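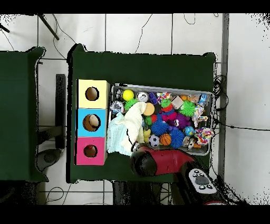 4.2 Sorting from clutter

The second task moves from isolated objects to a full tray. Toys of mixed size and stiffness are heaped in a raised-edge metal tray, and the arm has to place each one in one of three boxes through a round opening in the lid face (Figure 3). The yellow, blue and pink boxes stand in a column to the left of the tray, and their order was kept the same for all runs so that differences in travel distance would not enter the comparison.

Figure 3. Tray and boxes for the sorting task, seen from the head camera. The gripper is at the lower edge of the tray.

The set was chosen to cover the contact conditions that gave trouble in Section 4.1. Smooth balls roll when touched off centre. Balls with soft rubbery tendrils give a large contact patch but bend before the fingers reach the core, so the measured opening at first contact is a poor guide to the size of the object. Rope toys can be lifted from almost any point, but a grasp near one end leaves the other hanging, and the hanging end then catches on the rim of the box. The cloth is the only item that can cover other items, and it was always laid over part of the tray before the first pick.

We compared two finger controllers on the same arm and the same black fingers. The first, Dretari, closes at constant speed and stops on a current threshold. The second, Eltden, switches to force control at first contact and continues to close until the estimated grip force settles. Both were run at 1000 Hz. Neither was tuned again between objects, and the threshold in Dretari was the one selected for rigid items in Section 4.1.

Each controller was given 225 pick attempts, divided evenly over 9 tray layouts. A layout was restored by hand from a printed reference after every run. An attempt was counted as a success if the item passed fully through the opening of the intended box. Items that were lifted and then dropped back into the tray were counted as grasp failures, and items that came to rest on the lid were counted as placement failures. An item that left the tray without being grasped was put back, and the attempt was recorded as a grasp failure.

The two controllers did not differ noticeably on rigid items. On the tendril balls Dretari often stopped early, with the fingers loaded only by the outer fringe, and the item slipped during the first part of the lift. Eltden closed further and held these items more reliably, at the cost of a longer closing phase. On the cloth the order was reversed. Eltden took a long time to settle on folded fabric and in several attempts timed out before the lift began.

Placement failures were dominated by the rope toys under both controllers. We attribute this to the choice of grasp point, which comes from the Güneş planner and takes no account of the part of the object left hanging. The effect of adding a reorientation step above the box is examined in Section 4.3.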